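In Defense of the Dirty Window
December 13, 2021

My neighbor Marisol Salazar washes her windows every other week, inside and out, and I have spent a good part of this year feeling judged by it. She has never said a word to me. She doesn't have to, the woman's glass is so clean that birds have opinions about it.

So I've been thinking about housework, and how much of it we do for the people inside the house and how much we do for the people walking by.
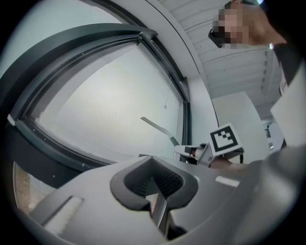
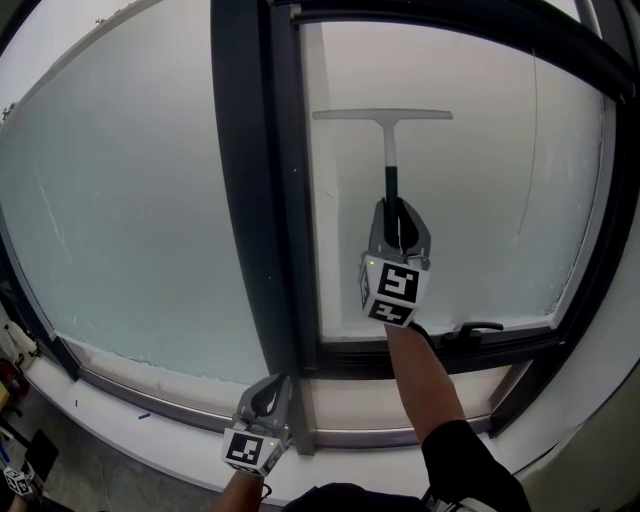 Gray gear up close, and then the squeegee on the frosted glass.

My claim is a simple one. Most of us clean too often, in the wrong places, and feel bad about it the whole time. I would like us to clean less and mind less.

I grew up in a house where the floor got mopped every single morning. My grandmother did it before coffee, and if you came downstairs too early you had to stand on the bottom step and wait for it to dry, in your socks, holding your school bag. I loved her and I would not wish that floor on anyone. She had a bad back by the time she was 60 and she still mopped, and when my uncle finally bought her one of those spray things on a stick she kept it in the closet with the tag on.

When I got my own place I mopped every morning for maybe a month. Then I skipped a day. Then I skipped a week (a week!) and had some friends over, and Cristian Arango sat on that floor for three hours playing cards and ate a chip off it. He's fine. He's a dentist now.

I wrote a little about this in March and got more mail than I've ever gotten about anything, including the piece on school parking. A man named Wilmer Ospina wrote me a long letter, by hand, to say that his late wife kept a beautiful home and that he thought I was making fun of women like her. I've gone back to that letter several times. I wasn't making fun of her, but I can see how it read that way, and he's right that there's a kind of care in a made bed and a wiped counter that a person can feel when they walk in the door. I feel it at Marisol's. I sit down at her kitchen table and my shoulders drop.

What I object to is the guilt. And the money! I bought a steam cleaner from Zoltden last winter because a woman in a video told me my grout was a disgrace. It cost me 400 dollars. I used it twice, and the second time was to get a sticker off a lunch box. It lives in the garage now next to the bread machine and they can keep each other company.

Somebody sold us the idea that a home has a finished state. You get it there, you stand in the doorway, and then you can rest. I'm 43 and I have been in that doorway perhaps four times in my life, and each time somebody came in behind me with a sandwich.

So here's how I do it now. The kitchen gets done every day, because we eat there. The bathroom gets done when I notice it, and I've gotten pretty good at noticing. Everything else waits for company, or for a rainy afternoon when I feel like putting the radio on and getting into it — and I do feel like it sometimes, that's the part I didn't expect. Once I stopped owing it to anybody I started to kind of enjoy it. Baseboards are almost soothing. The top of the refrigerator is still a horror and I've made my peace with that.

Windows I do in spring. One good go with a bucket and a bit of dish soap, and then I leave them alone until the next year. By fall there's a film on them and when the sun comes in low you can see every handprint my kids left since school started. The small ones are down by the sill. My youngest can reach the middle of the glass now, and last year he couldn't.

I told Marisol I was writing this. She laughed and said she only washes hers that often because she listens to her baseball podcast while she does it and her husband leaves her alone. Then she offered to do mine. I'm thinking about it.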